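Shape boards on the gray table

I redid the table by the window last week. It had turned into the place where mail, chargers and half-finished puzzles end up, and I wanted one surface in the house that stays set up for one thing. The top is dark gray, so anything pale shows up well on it.

The first thing to go back on was the white board. I laid it flat in the middle with the raised panel to the right and left the rest of the space alone. My neighbor Stela Ilie had suggested keeping the boards upright on a shelf and taking down one at a time. I tried that for 2 days and went back to leaving one out.

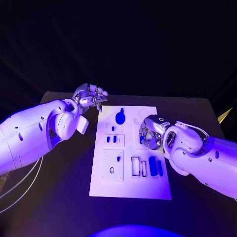

The white board in the middle of the table, with the blue peg on the right side.

The small pieces are the hard part. I used to keep them all in one jar and spent more time digging than anything else. Now each board has its own zip bag with the name written on it in marker, and the bags live in the drawer under the window.

Purple light stays for evenings. Delia Ene thinks it makes the white look dirty, and she may have a point, but I like it.

Next up is the drawer itself, which sticks. I'll sand the runners in November when I have the tools out anyway.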